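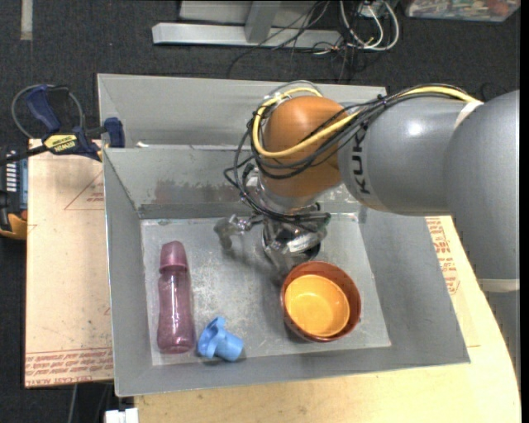

Clearing the table is still the hard part

17 Sep 2018 - Kitchens and small workshops that hope to hand their tidying over to a machine will have to wait a while longer, going by the latest round of trials at Provham. The lab has spent the period since March asking an industrial arm to do one job that most children can manage, picking mixed household items out of a metal bin and setting them down somewhere else.

The items are the kind found in any kitchen cupboard. Bottles, bowls and cups go into the bin in no special order, and the arm has to choose one, get its fingers around it and lift. The arm is a KUKA, fitted with a jointed-finger hand in place of the usual two flat jaws. Fingers can close around a round or tapered shape from more than one side. They also take up more room, and that matters when an item is lying close to a wall of the bin.

Bowls inside bowls give the most trouble. To a person, a small yellow-orange bowl sitting in a larger reddish-brown one is two bowls. The software often takes the pair for one object and tries to lift both by the outer rim. On some attempts that works and the pair comes up together. On others the inner bowl tips out on the way. The lab scores both as a miss, as the task is one item at a time.

See-through plastic is the other weak point. A translucent purple bottle on a gray metal floor lets some of the light through and throws the rest back as bright streaks, and the depth readings come back with holes in them. The team has tried dimming the room lights, with mixed results. A solid bottle of the same shape is much easier to find.

Cups on their sides fall in between. A finger can go inside the wide end if it faces the right way. If the cup rolls when touched, the arm has to back off, look again and make a new plan, and each new plan takes 9 seconds.

The current test set is 200 picks. Provham has not released a success rate and says it will do so when the set is complete. A person working at an ordinary pace empties the same bin in less time than the arm needs for its first two items.

Shop floors are closer to using this sort of thing than homes are. Bandham, which packs spare parts for heating systems, has had an arm on one of its lines for 26 weeks. It handles a single part in a single size, always delivered the same way up, and staff still step in when a tray arrives mixed. The company has no plans to give it a second part this year.

Deák, a maker of catering equipment, looked at a similar arm for sorting returned dishes and decided against it. Its reasons were price and floor space. The fenced area needed for the arm would have taken the place of two washing stations.

Provham will move on to soft items next, starting with dish towels and sponges. The Florkska project, which is working on folding laundry, has agreed to share its cloth models for that stage. Readers who want to see the arm at work can ask for a place on the next open afternoon through the lab's front desk. Places are limited to up to 26 visitors, and closed shoes are required.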